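お菓子と飲みものの会、定例の集まりの議事録

書いたのは私です。前回「議事録が固すぎて最後まで読めなかった」と三人から言われたので、今回はしゃべるような調子で書きます。抜けていたら掲示板のほうに足しておいてください。

日付:2022-03-19
場所:Grurerwoodの二階、奥の長テーブル
進行:Lindiwe Jacobsさん
記録:私
欠席の連絡があった人:2名(どちらも花粉でつらいそうです、お大事に)

1. 前回の宿題

前回の宿題は「甘くないレモネードは作れるのか」でした。持ってきた人が思ったより多くて、最初の30分はほぼ試飲で終わりました。はちみつだけのもの、砂糖を半分にして塩をひとつまみ入れたもの、皮ごと煮出したもの。私は皮ごと派だったんですが、飲み比べると後味がかなり苦くて、自分のなのにちょっと黙ってしまいました。Lindiweさんは塩入りが好みだそうで、おかわりまでしていました。

決まったこと:塩入りを会の基本レシピにする。配合はLindiweさんが書いて、次回までに回す。皮ごと煮出すほうは、私が煮る時間を短くしてもう一回やります。やらせてください。

2. 秋の持ち寄り会

9月の持ち寄り会をやるかどうか、という話。やります。これは全員一致で、一分もかかりませんでした。もめたのはそのあとです。

飲みものを甘くするか、ケーキを甘くするか。両方甘いと後半きつい、というのは去年みんな身にしみているので、どちらかは控えめにしたい。私は断然、ケーキのほうに甘さを使いたい人間です。飲みものは冷たいほうじ茶でいいくらい。でも「せっかく集まるのにお茶だけだと家と同じ」という声もあって、それもまあ、わかるんですよね。

結局、飲みものは2種類にすることにしました。ひとつは果物と炭酸水だけの甘くないポンチ、もうひとつは梅シロップを各自で足せるようにした水出し緑茶。シロップを別の瓶にしておけば、甘いのがいい人は好きなだけ入れられます。ケーキはバターケーキとりんごのタルト。チーズケーキは保冷の見通しが立たないので今年は見送りです(私は最後までねばりました。記録に残しておきます)。

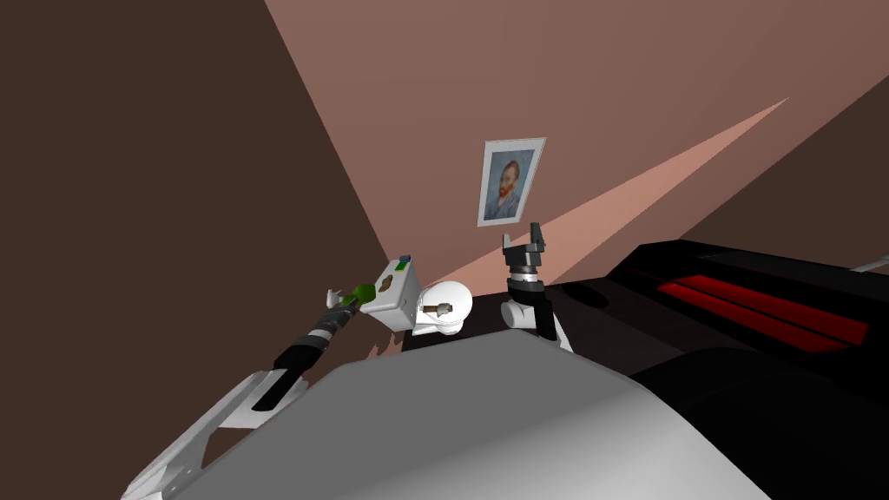
果物の切り方でも少し話しました。ポンチに入れる果物は、小さく切ると早く味が出るかわりに、昼すぎにはくたっとしてしまう。桃は大きめのくし形、ぶどうは半分、柑橘は輪切りで前の晩から冷蔵庫へ。りんごはタルトに全部まわすので、ポンチには入れません。炭酸水は飲む直前に足すこと。去年は朝に全部混ぜてしまって、開始のころにはただの果物水でした。あれはあれで飲めましたけど。

担当:
バターケーキは私
タルトとポンチはLindiweさん
緑茶と梅シロップは、掲示板で手を挙げてもらう

3. 予算と買い出し

9月の会費の残りから出せるのは3,000円まで。Hinrichsの店頭で値段を控えてきてくれた人がいて、果物と炭酸水を足すと2,820円でした。ぎりぎり収まります。バターと小麦粉はいつも通り作る人の持ち出しで、あとで会の棚にある材料から好きなものを持って帰ってもらう方式。これ、私は気に入っています。前回はバニラのさやをいただきました。

Bedanoの果物のほうが香りがいいという意見も出ました。たしかに桃はBedanoがいいんです。ただ駅の反対側で、炭酸水の瓶を抱えてあの坂を上るのかと思うと全員の目が泳ぎました。桃だけBedano、残りはHinrichs、ということで落ち着いています。桃の値段が変わったら炭酸水を一本減らして調整します。

4. ミキサーの件

会で使っているNukexのミキサー、氷を入れると焦げたようなにおいがするという報告が二回続きました。しばらく氷は禁止にします。凍らせた果物も様子見で。買い替えの話は次回に回しました。それまでは、うちの古いすり鉢を持っていってもいいです。重いので、本当に必要なときだけ声をかけてください。

5. レシピ帳の書きかた

「適量」をどこまで許すか。盛り上がりました。Lindiweさんは全部グラムで書いてほしい派、私は飲みものの甘さくらいは好みでいいんじゃないの派です。ケーキの砂糖を適量と書かれたら私も困るので、そこは同意しました。

決まったこと:焼くものは全部グラム表記。飲みものは、まず作った人の分量を書いて、その横に「ここは増減してよし」と書き添える。これまでのページのうち、適量だらけの7ページは書いた本人が直します。半分以上は私のページでした。すみません、順番にやります。 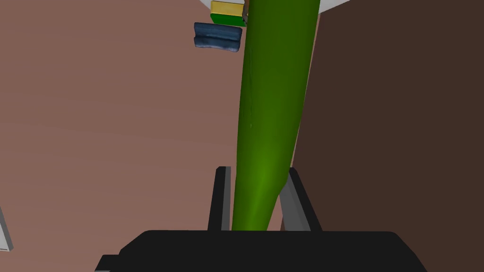
シロップを入れない緑茶は、前の晩に作っておいても大丈夫ですか。
前の晩に水出しして、寝る前に茶葉を引き上げておけば大丈夫です。茶葉を入れたまま朝まで置くと渋みが強く出るので、そこだけ気をつけてください。

6. そのほか

瓶の返却がまだの人は、次の集まりに持ってきてください。ふたの口にシロップが固まっていると次に開けるのが大変なので、お湯でひと洗いしてもらえると助かります。

あと、試飲の紙コップに名前を書く習慣を復活させます。今日は途中から誰がどれを飲んでいるのかさっぱりで、私はたぶん人のを二杯飲みました。

次回の宿題は「砂糖を減らしても満足できる焼き菓子」。ナッツでも香辛料でも、やりかたは自由です。失敗したものも持ってきてください、切れ端でかまいません。

次回の進行は私、記録はLindiweさんです。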